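My big white table phase

So I finally did it. The old dining table is out of the craft room, and in its place there's one long plain white tabletop pushed right up against the wall, which I also painted white. My sister says it's like working inside a refrigerator. I love it!

For years I told myself I needed shelves, pegboard, a corkboard, all of it. The pegboard in the last place held 12 pairs of scissors (why?) and every time I sat down to cut a pattern I'd spend the first half hour moving jars. Hui-mei Chang came by in November, looked at the mess and said to take everything off the wall and live with it for a week. I lasted a lot longer than a week.

The paint is a flat white from Medlow, two coats. I was worried it would glare, but it's soft - even at noon I don't squint. It goes a bit gray in the afternoon, and so does the table, and I kind of like that you can hardly tell where one stops and the other starts.
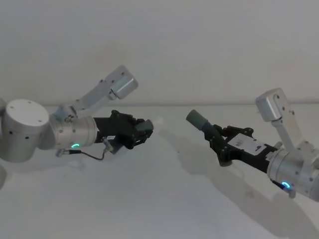 The rule I'm trying to stick to is that nothing lives on the table. Fabric goes back in the closet, pins go in the drawer, and my coffee goes on the windowsill (mostly). Next job is a decent stool, and I'm still going back and forth on whether the baseboard needs painting too.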